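Las reglas de los robots que trabajan cerca de las personas

¿Alguna vez jugaste al fútbol sin reglas? Al principio parece divertido, pero pronto alguien se enfada o se hace daño. Con los robots pasa algo parecido. Un brazo robótico es fuerte y no se cansa, pero no sabe que tu mano es una mano. Por eso las personas escriben reglas antes de encenderlo.

¿Quién escribe las reglas?

Hay normas que valen en muchos países. Las preparan grupos de expertos, que se reúnen y discuten cada palabra durante mucho tiempo. Además, cada taller tiene sus propias reglas, más cortas, colgadas en la pared. En el taller Cloltden, por ejemplo, el cartel tiene solamente 4 reglas, escritas con letras muy grandes.

Regla 1: Despacio cuando hay gente

Cuando una persona entra en la zona de trabajo, el brazo tiene que ir lento. En Cloltden el límite es de 300 milímetros por segundo. Es como mover tu dedo por una regla de la escuela, de una punta a la otra, en un segundo.

Regla 2: El botón rojo siempre libre

Cada robot tiene un botón rojo de parada. Está prohibido poner encima una chaqueta, una taza o una mochila. Dos personas deben saber dónde está, y las dos lo prueban por la mañana antes de empezar.

Regla 3: Poca fuerza al agarrar

La pinza es la "mano" del robot. Si aprieta demasiado, rompe las cosas o pellizca un dedo. Los ingenieros eligen una fuerza pequeña y la suben poco a poco, solo si hace falta.

Regla 4: Practicar con cosas que no son peligrosas

Un robot que aprende se equivoca muchas veces. Entonces no se practica con vidrio ni con cuchillos. Se usan cosas pequeñas y baratas, como granos de arroz. Si caen al suelo, se barren enseguida, porque una persona puede resbalar.
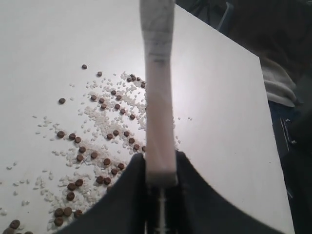

Un dedo de la pinza sobre la mesa, con granos de arroz y bolitas marrones aplastadas.

¿Y si el robot no cumple?

El robot no decide portarse mal. Si va demasiado rápido, hay un error en el programa o una pieza gastada. Se para la máquina, se escribe en el cuaderno qué pasó y se busca la causa. Hasta que la causa está clara, el robot no se enciende otra vez.

Palabras nuevas

Norma: una regla escrita que muchas personas aceptan.
Pinza: la parte del robot que agarra.
Parada de emergencia: el botón que detiene el robot.

Para hacer en casa

Escribe 3 reglas para un robot que recoge tu habitación. Después léelas a otra persona y pregúntale si las entiende todas.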